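The Second Life of the Shared Laundry

When the Gellthorpe housing association opened its first common laundry, the room was in a basement, the machines took coins, and residents signed up for a wash on a sheet of ruled paper. Most buildings of the period had something similar. Over the following decades the machines moved upstairs into private kitchens and bathrooms, and the basements were turned over to bicycles and storage.

The association now manages 1069 apartments and has begun to move in the other direction. Its laundry program covers 3 buildings, all in the Erkness district, where the apartments are small and the plumbing is old. Residents there had asked repeatedly for a place to wash heavy bedding and to dry clothes without filling a bedroom with damp air.

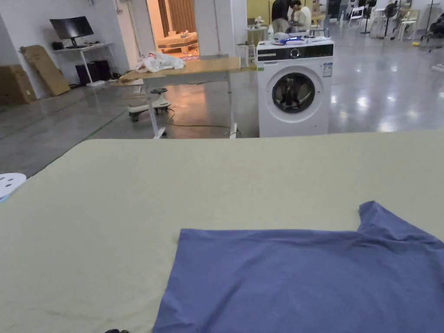 A T-shirt laid out on a padded surface, with a washing machine in the room beyond.

The planning office at Gellthorpe began by asking what had driven people away from the old rooms. Replies came from 700 households. Poor lighting was mentioned most often, followed by machines left full by the previous user and the lack of anywhere to put clean clothes down. The cost of a wash ranked well below all of these.

The architects at Vahidi, who were engaged the following spring, took the last complaint seriously. Their plans give more floor area to tables than to machines. Folding is the slowest part of the work and the part most easily shared with a neighbor, and the older rooms made no provision for it. Their guidance also calls for ground-floor space wherever a building can supply it, with a window onto the street or courtyard. 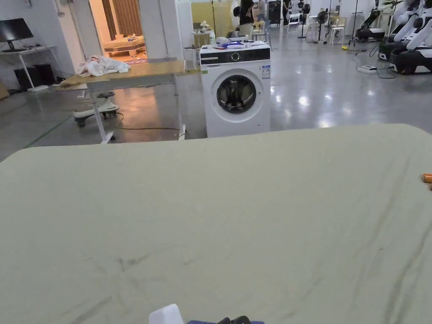
A front-loading washing machine beyond a cloth-covered table.

Questions of management have proved harder than questions of design. Booking by telephone suits some residents and shuts out others. Evening hours are in demand, yet the apartments directly above the laundry must be protected from noise, and the association has settled on a closing time of 9 p.m. Disputes over forgotten loads are handled under a short written rule: after half an hour, the next user may move finished washing to a table.

Maintenance is contracted to Stindine, whose staff visit each building monthly to clean filters and inspect hoses. The association considers this expense essential.
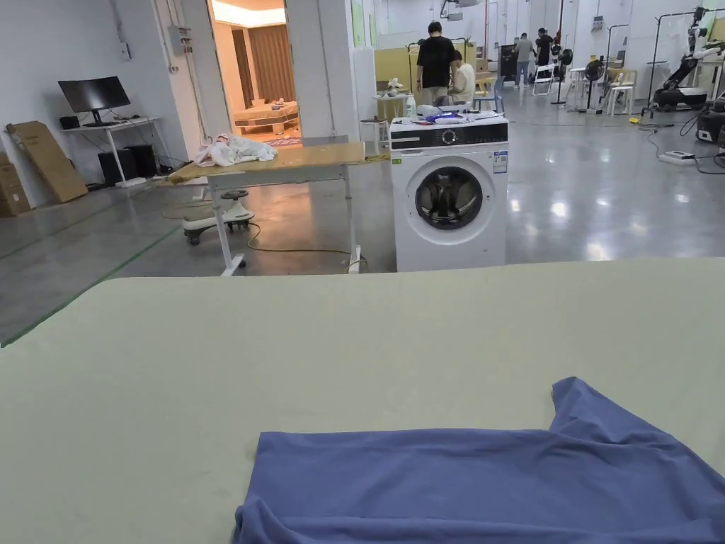
Use of the rooms is heaviest in winter, when outdoor drying is impractical, and falls off sharply by June. The association had expected the decline and has kept the summer hours shorter. Several tenant groups have asked for the rooms to be made available for mending classes during the quiet months, and a decision on that request is due in August.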